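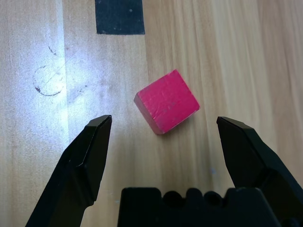

1/ The last red cube

Clearing out the game closet, day whatever. Meet the surviving member of a family of wooden cubes. Red paint, scuffed on top, wood starting to show in spots. I have been thinking about it far more than a small cube deserves.

2/ The set

It came out of a board game called Jernano, which I bought secondhand and which was described by the seller as "mostly complete." Mostly is a beautiful word. The rulebook says 172 cubes. The box, when I finally sat down and sorted it, held nearly 73, plus a button.

3/ What the cube does

In Jernano a red cube is grain. Yellow is bricks. I don't know who was in charge that day. Every new player asks, every new player gets it wrong until the second round, and then somebody trades away their entire harvest thinking it's a chimney.

4/ Replacements

You can order spare cubes from a little shop called Skundevora. They're very nice. They're also a slightly different red, more of a tomato, and a hair bigger, so now the old ones look like they've been through a divorce. I ordered a bag of 333 because the small bag was out of stock. I needed maybe a handful.

5/ So now we have surplus grain

The tomato ones have spread. Two under the short leg of the bookcase. A few in the junk drawer keeping the batteries company. One was in my coat in February and I carried it to the dentist and back.

6/ The paint question

Asked on the Zumito forum whether I should touch up the worn one. Big mistake. Half of them said acrylic and a coat of matte varnish. The other half said the wear is "patina" and I'd be destroying its character. It's a cube. Its character is that it has corners.

7/ For the record, I did buy the paint

Held the jar up next to the top face and it was way too orange. The worn part has gone kind of pinkish, and I'm not mixing a custom shade for one piece of imaginary wheat. Jar is in the junk drawer now with the batteries.

8/ Table note

Several people have asked about the table. It's wood, it's honey colored, the stripes in the grain are very pretty and they are murder on beige game pieces. Red shows up great. We lost a whole beige army on it once, mid-battle, and I found them with my elbow.

9/ Verdict

Keeping the old cube. It gets to be the first player marker, so it's out of the grain business. The tomato cubes can do the farming. If anybody local needs red ones, please, I'm begging, bring a bag.

10/ Next up is the Bratu box, which rattles, and that game is all cards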